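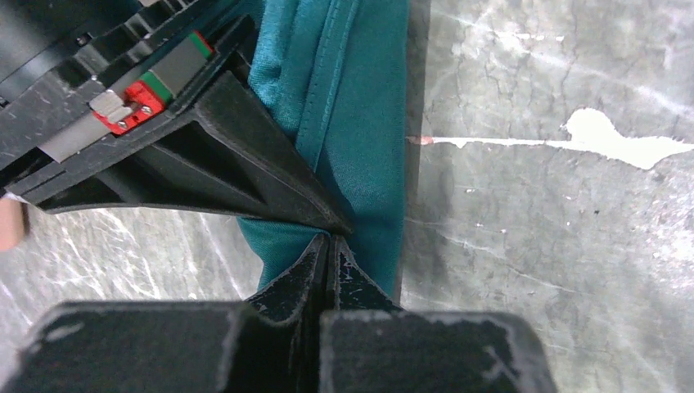

Figure 4. Teal cloth pinched to a narrow waist beside a raised, stitched seam band. Creases spread from the pinch, while the cloth to the right of the seam lies smooth.

4. Seams and the Resting Shape of Household Cloth

4.1 Scope of the section

The previous section treated household cloth as a plain sheet with four edges and an even weight. Few of the items in the Grarka collection fit that account. Most have hems, joining seams, labels, darned areas or doubled edges, and each of these features changes how the cloth bends. The present section considers the seam in particular. It asks what happens to a folded or gathered cloth when a stiff line of stitching runs through it, and what this means for people who fold and store such items on surfaces that also serve other purposes.

The term "seam band" is used for any strip where the cloth has been turned, layered or joined and then stitched down, so that the strip stands higher than the cloth beside it. A hem at the outer edge is treated as a seam band when it meets this definition. Decorative stitching through a single layer is not included. Coders disagreed about narrow rolled edges, and these were placed in a separate group that is left out of the comparisons below.

The material comes from two sources. The first is the set of written folding accounts collected under the Clestutance project, in which members of 200 households described how they fold, stack and put away everyday cloths. The second is the item register of the Grarka collection, with almost 1000 entries giving fiber, weave, size, condition and the position of seams. The two sources were compiled for different purposes. The accounts are rich in habit and opinion but vague about material; the register is exact about material and silent about use.

4.2 The seam as a boundary

A seam band divides a cloth into areas that need not behave alike. Figure 4 shows the effect at close range. To the right of the band the cloth is flat, and its fine weave can be made out. To the left it rises into a thick, rounded fold with puckered ridges. Lower down, soft creases run outward from the pinched point and the cloth flares to the left. The band descends at a slight slant between these areas, with a thin dark groove along its border.

A single picture cannot establish that the band caused this division. A cloth may be smooth on one side because it was smoothed there earlier, or because it was gathered only on the other. The arrangement does, however, resemble one that many writers of the folding accounts described in their own terms. They reported that the cloth "stops" at the seam, that wrinkles "pile up against the edge," or that one half "stays good" while the other has to be done again. These remarks refer to dish towels, pillowcases, aprons and cloth napkins, and they come from households that otherwise had little in common.

The likely explanation lies in bending stiffness. Where cloth is doubled or tripled and held by thread, it resists bending across the strip more than a single layer does. A loose fold that travels toward such a strip tends to turn along it, and further slack collects on the near side. The effect should be strongest where the body of the cloth is light and the band is heavy, and weakest where both are thick. The accounts agree with this in a general way. Writers who mentioned terry towels seldom complained of seams, whereas those who mentioned thin cotton or linen did so often.

The position of the band also matters. A band that lies close to a planned fold line draws the fold toward itself, and the finished shape comes out slightly uneven. A band that lies well away from the fold line has little effect on the line but adds height to one part of the stack. Several writers had noticed this second effect without naming its cause. They described piles that leaned, or that had to be turned by half every few items to stay level on the shelf.

4.3 Gathering at a point

Folding accounts usually begin with the cloth already spread out. What comes before that step is mentioned in passing, if at all: the cloth is lifted from a basket, found by an edge or a corner, shaken and laid down. During this stage it is often held at a single point along its length, away from any corner. The cloth then narrows at the point of holding and opens again beyond it, a form referred to in this paper as a waist.

A waist is easy to make and slow to remove. The creases that spread from it are soft in most everyday fabrics and can be flattened with the palm, but they tend to run in several directions at once. Smoothing along one line may push slack into the next. Writers who gave a full sequence of steps generally worked from a fixed edge toward a free one, and many of them named the seam or hem as the edge they trusted. One account from the Clestutance set advises the reader to "find the stitched side, put it straight, and leave it alone until the rest is flat."

This advice deserves attention. A seam band is a poor place to put a fold, but it is a good guide. It holds its own line better than the surrounding cloth does, it can be found by touch, and it shows quickly whether the item has been laid straight. The item register supports the idea indirectly. Cloths with at least one straight seam band were more often recorded as stored in regular folds than cloths without one. The difference may also reflect the kinds of items concerned, as banded cloths in the register are mostly table and kitchen linens, and these were stored with more care throughout.

4.4 The surface and its other contents

Accounts of folding tend to assume a cleared table or a bed. The written material suggests that this is far from usual. Cloths are folded on counters, on desks, on the lid of a washing machine and on benches where repairs are done, and other objects remain within reach during the work. These objects limit how far the cloth can be spread and in which direction.

Two arrangements appear repeatedly. In the first, objects are spread evenly and the person folds in whatever gap is left, often in the air or against the body. In the second, the larger objects are moved to the back and the cloth takes the middle. An arrangement of the second kind is seen in the view that follows, where a peach-colored toolbox is set close to the back wall with two screwdrivers on its lid, and a teal cloth, folded into a rough rectangle, has the center of the surface. The smaller items to the side would come into play if the cloth were opened out to the right.

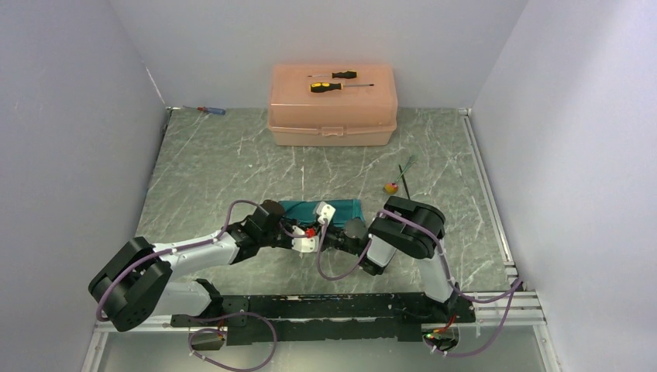 Simone Peixoto, commenting on an earlier draft of this section, objected that the account gave too much weight to the middle of the table. In most homes, she wrote, the first fold is made wherever there is an edge to work against, and the cloth is moved to the middle only when it is already small. She asked that the direction of the first fold be reported separately from the place where the folded cloth was left.

The objection is accepted in part. The Clestutance accounts do not always separate the two, and a writer who says that she folds "in the middle" may be describing either the process or its result. Where the wording allowed a decision, the accounts were recoded. The recoded set shows a clear preference for starting with one side of the cloth parallel to the front edge of the surface. It shows no settled preference for the place of the later folds.

Tools present a further difficulty. Several writers kept cloths and hand tools on the same surface, and most of them treated the cloth as the item that had to give way. It was folded small, put to one side, and opened again when something needed wiping. For such uses a rough rectangle is sufficient. The edges need not meet exactly, and a seam band inside the fold is of little concern. The standard of folding applied to a cloth therefore depends on where it is going next as much as on what it is made of - a point that the item register, with its entries on material and condition, cannot capture.

4.5 Limits of the material

The written accounts favor people who have settled habits and are willing to describe them. Those who fold without much thought, or do not fold at all, are likely to be missing. The register has the opposite weakness. Its descriptions of seams follow the Wieser scheme, which records position and width but not height, and height is the property most closely tied to the effects discussed in 4.2. Jintana Saengthong has proposed adding a simple thickness reading at the band and at a point well away from it. The ratio of the two readings would allow light cloths with heavy seams to be identified directly.

Washing is also left out of account. Thread and cloth may shrink at different rates, and a band that was flat when sewn can pucker later. The register notes puckering only where it was judged to be damage, so milder cases cannot be recovered from it. Section 5 returns to this question with reference to the table linens, for which the record of washing is more complete.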